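Service Desk - Automation Equipment
Ticket 400-18
Subject: Inconsistent pickup of lidded paper cups, foam finger set compared with rigid finger set
Status: Resolved, follow-up open
Priority: Normal
Opened by: Corina Preda, Sârbu Handling Trials
Assigned to: Margareta Costache, Brurker Application Support
Equipment: Stekach arm with Rusum controller; Brurker gripper body; yellow foam fingers (set B) and rigid fingers (set A); wrist camera

Initial report - Corina Preda

We are evaluating two finger sets for the cafe clearing task and are required to recommend one of them by the end of June. The task is to pick paper cups, lids and molded cup carriers from a stone-look tabletop and place them in the sorting bin. The arm, the controller and the camera are the same for both sets. Only the fingers are exchanged.

Set A completed the first block of 100 attempts without a controller fault, but it dented a large share of the cups. Set B left the cups in good shape. However, set B reports a grip on cups it is not holding. The gripper closes, the controller records "object held," the arm lifts, and the cup remains on the table. The arm then travels to the bin and opens over it as if the cycle had been completed. The fault appears most often with cups lying on their side. Standing cups are seldom affected.

We request advice on whether this is a finger problem, a camera problem or a setting in the controller. Logs from both blocks have been uploaded to the shared folder.

Response 1 - Margareta Costache

Thank you for the report and the logs. Before any settings are changed, please confirm the following:

Which finger profile is loaded in the Rusum controller when set B is mounted.
Whether the zero-width calibration was repeated after the fingers were exchanged.
Whether the wrist camera was moved or refocused at the same time.
The closing force in use, as a percentage of the maximum.

Please also state how the approach height over the table is set for each finger set. The foam fingers are not the same length as the rigid ones, and a height carried over from set A will not be correct.

Reply - Corina Preda

The profile loaded is "rigid, standard." We were not aware that a separate profile existed for foam. Zero-width calibration was performed when set A was installed and was not repeated. The camera has not been moved. Closing force is 83 percent for both sets, which was chosen so that the comparison would be fair. Approach height was adjusted by hand for set B, using a standing cup as the reference.

Response 2 - Margareta Costache

The cause of the false "object held" signal is very likely the profile. Under the rigid profile the controller treats any stop short of zero width as contact with an object. Foam fingers press against each other and stop early, so a closure on nothing is read as a closure on something thin. The signal should not be relied on until the profile and the calibration have both been corrected.

Please carry out these steps in order:

1. Clear the area under the gripper and move the arm to the service position.
2. Load the profile "compliant, foam" and restart the controller.
3. Run zero-width calibration with set B mounted. Allow the fingers to close fully and hold until the controller confirms.
4. Reduce closing force to 18 percent.
5. Close the gripper on nothing and confirm that the status reads "no object."
6. Close the gripper on a standing cup and confirm that the status reads "object held."

With regard to equal force settings, we understand the intention. The percentage refers to motor effort and does not describe the pressure on the cup. A fair comparison would use the recommended value for each set and record both values in the report.

Reply - Corina Preda

Steps 1 through 6 completed. Step 5 failed on the first try and passed after the calibration was run a second time. We had not waited for the confirmation message. The false signal has not returned during bench checks.

A second fault remains. When the target is a cup on its side, the arm sometimes lines up with the lid end and the fingers slide off the rim as they close. The controller now reports "no object" correctly, but the pick is still lost. With set A this happened less often, although those picks were the ones that caused most of the denting.

Response 3 - Margareta Costache

We have reviewed the camera records from the second block. The pick point is being calculated from the darkest connected area of the target. On a white cup with a black lid, that area is the lid. The rigid fingers bite hard enough on the rim to hide the error. The foam fingers do not.

Please switch the pick point method from "contrast" to "outline center" and set the grasp direction to run across the cup body. Loose lids should be taught as a separate class. In the current setup a loose lid and a fitted lid share one class, and the planner has been sending the same approach to both.

Reply - Corina Preda

The method has been changed and the lid class has been split. We have attached a wrist camera view with set B mounted, together with our observations for your review.
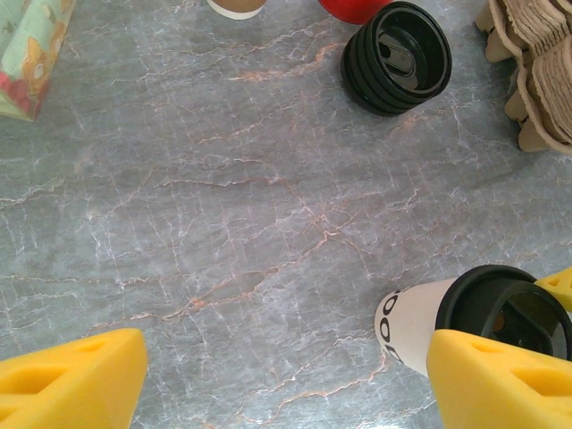
Reading time: 4 min

The white cup on its side is the difficult case. Its base points toward the middle of the view and its lidded end points right, with the right finger directly below it, so the old pick point would have drawn the gripper farther toward the side where clearance is already poor. The loose black lid near the top is upside down with its ridged rings showing, and under the former class it was treated as a fitted lid. It now receives its own label and a straight-down approach.

Two further points are raised for advice. First, the foam fingers take up both lower corners of the view and part of the right edge. The outline method has occasionally joined a finger to a cup when the two are close together. Second, the tabletop has pale and rust-orange veins, and the outline method has twice returned a short section of veining as a possible target. The contrast method did not do this.

Response 4 - Margareta Costache

Both points can be addressed in the controller.

For the fingers, open the camera page and draw a fixed mask over the areas they occupy when the gripper is open. Save the mask under the foam profile only. The rigid fingers are a different shape and require their own mask - please do not copy one to the other. If a target touches the mask, the planner will back off and take a new view before it commits to a grasp.

For the tabletop, raise the minimum height filter by one step. The veining has no height, and a flat lid still clears the filter at that setting. We advise against raising it further, as flattened carriers may then be ignored.

Items at the upper edge of the view should be left out of planning until they are fully visible. The setting is named "complete outlines only" and is off by default.

Reply - Corina Preda

Mask drawn and saved, filter raised one step, "complete outlines only" turned on. We repeated the side-lying cup test with set B and obtained 83 successful picks from 100 attempts. The remaining failures were misses reported correctly as "no object," and the arm retried in each case. There were no false "object held" signals. No cup was dented badly enough to lose its lid.

We then repeated the test with set A, using its own mask and its own recommended force. It also improved, but denting continued on cups held across the body. Cycle time was slightly shorter with set A. Cup carriers were handled equally well by both sets when single. Neither set could separate nested carriers reliably, and we have recorded this as a limit of the two-finger approach in our trial.

Resolution - Margareta Costache

Cause 1: Rigid finger profile in use with foam fingers, and zero-width calibration not repeated after the exchange. Corrected.

Cause 2: Pick point calculated from contrast, which placed the grasp on the lid. Corrected by changing to outline center and by splitting the lid class.

Cause 3: Fingers and table veining included in outline detection. Corrected by mask and height filter.

Set B may be used for the remainder of the trial with the settings recorded in this ticket. The foam should be inspected for tears at each finger exchange, and calibration repeated each time without exception.

Follow-up items

Brurker to review whether the controller can display a warning when fingers are exchanged and the profile is not. Owner: Margareta Costache.

Sârbu to run both finger sets through a mixed block of 400 picks before the recommendation is issued. Owner: Corina Preda.

Nested carriers to be opened as a separate ticket if the customer confirms that they remain part of the task.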